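Last updated Monday, 4:40 pm

Cord sorting cell, notebook, October

Good day today, even though we lost most of the morning to a fault. I finally understand the Atix stop, and I'm pretty pleased about it!

Background for anyone catching up. The task is power cords between two cardboard boxes, two arms, black cords in both boxes. Since the move to the Povbridge bench the right arm has been dropping into protective stop at random, always with the same message (joint torque limit, wrist). We swapped the gripper fingers, we blamed the firmware, we reran the payload setup twice. None of it helped.

This morning I pulled the whole log. 478 attempts, 284 clean. I had expected the stops to bunch up on heavy lifts, and they don't. They bunch up when the arm is low over the right-hand box and then swings back out. Nothing in the gripper at all, in most of them!

So I stood next to it with my hand on the e-stop and ran the swing at quarter speed. On the fourth pass I saw it. The arm's own cable dips into the pile, a loop of cord rides up over it, and on the way out the arm drags the pile until the wrist joint complains. Black cable, black cords, and I must have looked straight at it for a week.

Safety note, please read. On one pass the box came along too and slid toward the table edge before the stop kicked in. The torque limit was set to 98 percent, left over from the Brophy job. Way too high for a bench where people reach in. I've put it back to the default. Don't raise it without writing it down in this book.

Setup at the bench, both boxes open, lids back on the green cloth, the right one's tray out over the white table:
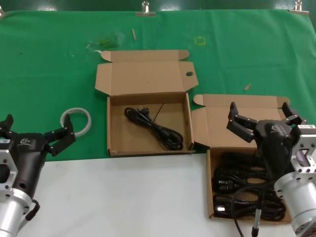

To do before the next run

1. Re-route the right arm's cable with more slack taken up at the wrist. Pudeck clips should fit, there's a bag in the second drawer.
2. Add a higher waypoint over the right box so the swing starts clear of the pile.
3. Do the same check on the left arm. No stops logged there so far, but its cable has a loop of its own.
4. Rerun at quarter speed, then half. Full speed only with someone at the stop button.
5. Look over the cable jacket for scuffs and replace it if there's any doubt.

If that holds up I want to go for the long run, 3,000 cycles. Can't wait to see that log.

Comments (3)

> Great find. We had the same message on the other cell and never tied it to the cable. Checking ours tomorrow.

> Could we get one cable in a bright color? Would have saved you a week.

> Waypoint added, 4:25. Haven't run it yet.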